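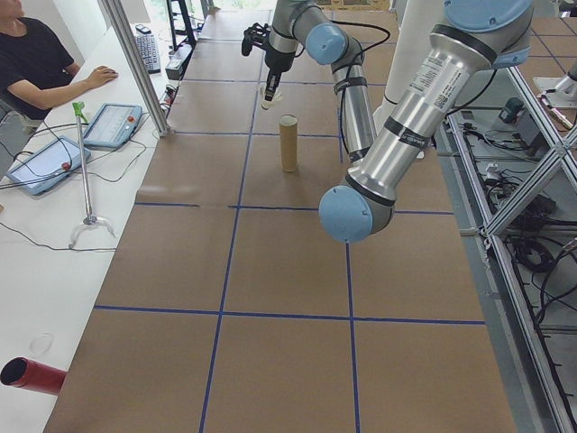 Védís Ásgeirsdóttir wanted to know why the log flume at Barnness had stopped with 6 boats on the lift and none in the station. She had read the overnight log twice and it gave no cause.

Eyvindur said the block sensor at the top of the lift had dropped out. The controller had done what it was built to do, and held everything behind it.

"For how long?"

"495 seconds. Then it cleared by itself."

She wrote the number down. The flume was rated to restart without an inspection after any stop under 200 seconds. Anything longer meant a walk up the service stair, a signature at each platform and a test cycle with water-filled dummies. The log showed no signatures. It showed a boat leaving the lift at 21.14, empty, as all of them were after closing.

"Who pressed restart?"

"The panel says Stulwood."

Stulwood had built the ride and had gone out of business in April. Their remote line was still listed in the manual, on the page after the pump tables, and she rang it from the control cabin. It was answered on the second tone.

"Lift sensor, Barnness," said a man. He sounded tired. "It's the bracket. It works loose in cold weather. I've been holding it off since the winter."

"Are you still employed there?"

"No," he said. "You'll want a 4 mm shim - not the 3. And drain the upper trough first."

Eyvindur had already gone to fetch the keys. She asked the man for his name, for the form, and he spelled it out slowly. Then she put on her harness and went up the stair, signing at each platform, and at the top she found the bracket hanging by one bolt.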